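The Berkero is a round cafe table with a cast stone top, sold by Kastside for patios and small dining rooms. I bought mine in March to replace a folding table that had started to lean. It has been used every day since, mostly for breakfast and for paying bills.

## Delivery and setup

It came in two cartons by freight. The driver left both at the curb, as the order page said he would. The base is light enough for one person. The top is not, and Fulgencio Bañuelos from next door helped me carry it up the steps.

Assembly took 35 minutes. The base bolts to a steel plate under the top, and the hex key in the box is too short to get good leverage. I used my own. One foot had a stripped thread, and Kastside mailed a new one after a single email to Saadet Gezer in their parts office.

## The top

Kastside sells this top in slate, sand and cream. I picked cream. The finish is a factory sealer, and the care sheet says to reseal once a year with Stallura or something close to it. A bottle costs $20 and should cover the table twice.

Coffee wipes off if you get to it the same morning. I left a slice of lemon out overnight and it made a dull ring, which is still there. Red wine left no mark. Hot pans need a trivet, and the care sheet is clear on that point. Crumbs are hard to see on it, so I wipe it whether it looks dirty or not.

The edge is rounded over, and I like that more than I expected. My old table had a square edge that dug into my forearms when I wrote.

## Stability

With the feet adjusted it does not rock on my brick patio, which is far from level. Leaning hard on one side will tip it a little. I would not let a child climb on it.

The feet do work loose. I have tightened them twice. A drop of thread glue would probably fix this, but I haven't tried it.

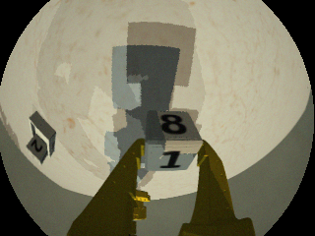

## Price and who it suits

I paid $1000 with freight included. That is a lot for a table that seats three. The Carrier, from the same maker, has a wood top and costs less, but it has to be covered when it rains.

If you have the money and plan to leave the table in one place, the Berkero is a good buy. If you move furniture often, get something lighter. I would order it again in the same color, and I would have a longer hex key ready.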